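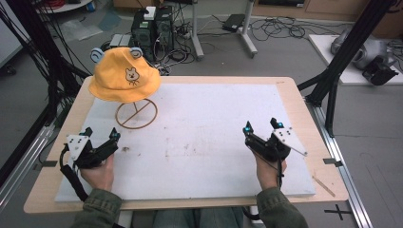

Yellow bucket hat with a bear face, on a wire stand.

Stodura wiring notes
README for the pickup and switch file set

Maintained by Keerthana Murthy and Tamara Bălan
Last edited 10/05/2021

What this is

A set of 223 wiring drawings for electric guitars and basses, collected from forum posts, old leaflets and people's own notebooks, and redrawn in one style. Each drawing comes with a text file listing the parts, the wire colours and where we got it. The drawings are kept in the Tanui format, which most drawing programs will open if you ask twice.

How far to trust it

Less than you would like. We built 60 of the circuits on the bench and compared them with the drawings. Of those, 7 did not work as drawn. Four had the volume pot lugs the wrong way round, two left out a ground, and one showed a five-way switch that we doubt was ever made. Those have been put right. The remaining 163 have been read through by one person with a pencil, and I would not call that testing.

Wire colours are the weakest part. Makers disagree with each other, and sometimes with themselves from one year to the next. A drawing that says "red to hot" is telling you what was true of the guitar the first person had open. Get a meter out before you cut anything.

You will also find claims about tone in the source notes. "Warmer", "more open", "vintage" and so on. We kept them because they were in the originals. Halima Kariuki recorded eleven of the capacitor swaps, and I could not pick most of them out from one another. Your ears may be better than mine.

What is in the folders

drawings: one file per circuit, numbered
parts: matching text files, same numbers
sources: scans and links, where we had permission
bench: meter readings and notes for the tested circuits only
odd: things we could not place, including a stereo output scheme that Kheri Minja swears by and I do not

The numbers have gaps. Twenty were removed as duplicates after the numbering was fixed, and we left the holes so that old links would not point at the wrong circuit.

Fields in the parts files

id: the drawing number
pickups: how many and what sort, in plain words
pots: value and taper, or "unknown"
caps: value only, no brand
switch: type and number of positions
checked: "bench", "read" or "no"
from: person or leaflet

If "checked" says "no", the drawing was added after the last read-through. Treat it as a rumour.

Known problems

Left-handed versions were made by mirroring the right-handed ones. The pots did not always survive this. Ekaette Olaniyan is working through them and expects to be done in August. I will believe it when I see the files.

Some bass circuits assume a nine-volt battery without saying so.

Drawing 203 is listed twice in the index, once under its old title. Both entries open the same file.

The Flundatano converter drops the dots where wires join, so a crossing and a joint look the same afterwards. Don't use it on these.

Use

Copy, change and share the drawings as you like, but keep the "from" line. We take no blame for burnt pickups. Nothing here covers mains wiring or the inside of valve amplifiers, and requests for those will be closed.

Corrections

Send the drawing number, what you built and what the meter said. "It sounds wrong" is hard to act on. A photo of the solder side helps.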